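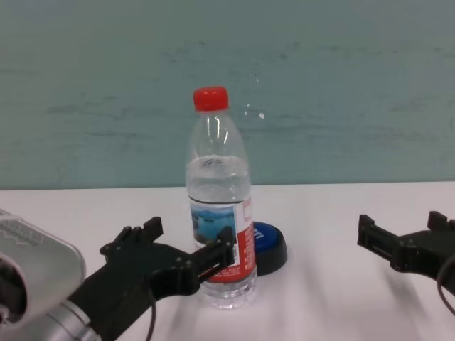

Getting a label off a water bottle

Hi all, I'd love to keep the little blue landscape from my bottle's label for my scrapbook. Any ideas for getting it off whole?

Answer 1
Oh, I do this all the time! Leave the water in so the sides stay firm, find the seam and warm it with a hair dryer, then peel ever so slowly, love.

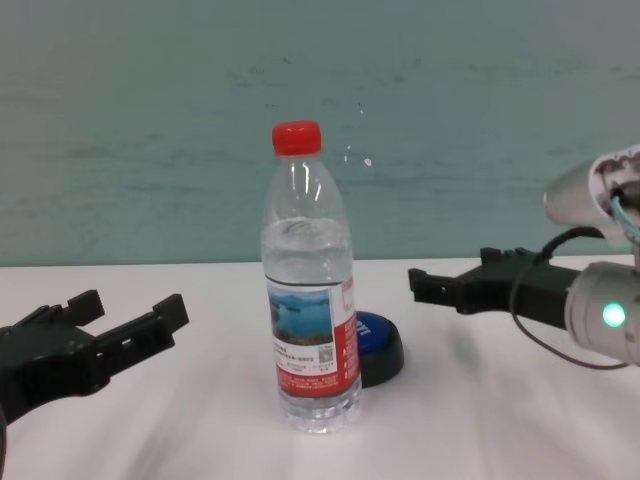
Red cap, water and landscape label

Answer 2
Scissors. Recycle the bottle after, cap too if your council takes them.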